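Vitby Property Help: Community Questions
Category: Strata and Body Corporate
Posted October 2026

Question

I wish to purchase a two-bedroom unit in a complex managed by Taris Strata. The contract refers to an exclusive use by-law covering the car space and a storage cage on the basement level. The selling agent has advised that the space "comes with the unit", but the lot plan attached to the contract shows only the unit itself. Lot area and balcony are marked; the car space is not. Is the exclusive use right something I would own, and could the owners corporation withdraw it after settlement? The property is in New South Wales and the cooling-off period has not yet begun.

Answer 1 (marked as helpful by 26 readers)

A car space may be held in one of two ways. It may form part of the lot, in which case it will be drawn on the registered strata plan and carry the lot number. Alternatively, it may remain common property over which a particular owner has been granted rights by by-law. From the description given, the second arrangement applies.

Under that arrangement the purchaser does not own the space. The right is attached to the lot and ordinarily passes to the new owner on settlement, provided the by-law was properly made and registered. An unregistered by-law should not be relied upon.
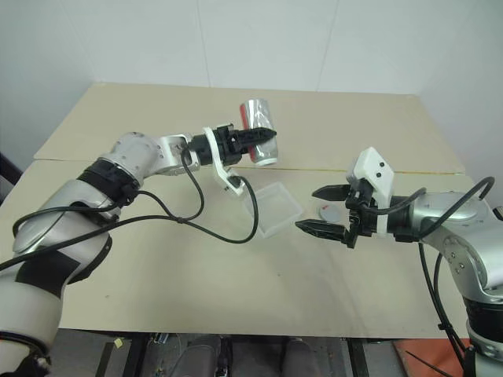
Withdrawal of the right generally requires a special resolution of the owners corporation together with the written consent of the owner who benefits. A purchaser should nevertheless read the full text of the by-law. Some are drafted with an end date or with conditions concerning maintenance, and responsibility for lighting, line marking and the cage door can fall on the lot owner.

The following should be requested through your conveyancer before exchange:

The consolidated by-laws as currently registered.
The registered strata plan, all sheets.
Minutes of the meeting at which the by-law was passed.
Any sketch plan attached to the by-law, showing the location of the space and cage.

Answer 2

I agree with the above. In our building, Chisholm Gardens, the sketch plan and the painted numbers in the basement did not match, and two owners had been parking in each other's spaces for years. Correcting the by-law cost $3169 in legal and registration fees, divided between them. Please inspect the basement with the plan in hand.

A strata inspection report is also worthwhile. Ours was $349 and disclosed a by-law dispute from the previous July that had not been mentioned by the agent.

Answer 3

Check the levies too. We pay an extra $300 a year for our cage under the by-law. Not sure if this is the same everywhere.

Responses on this page are general information provided by members and do not constitute legal advice.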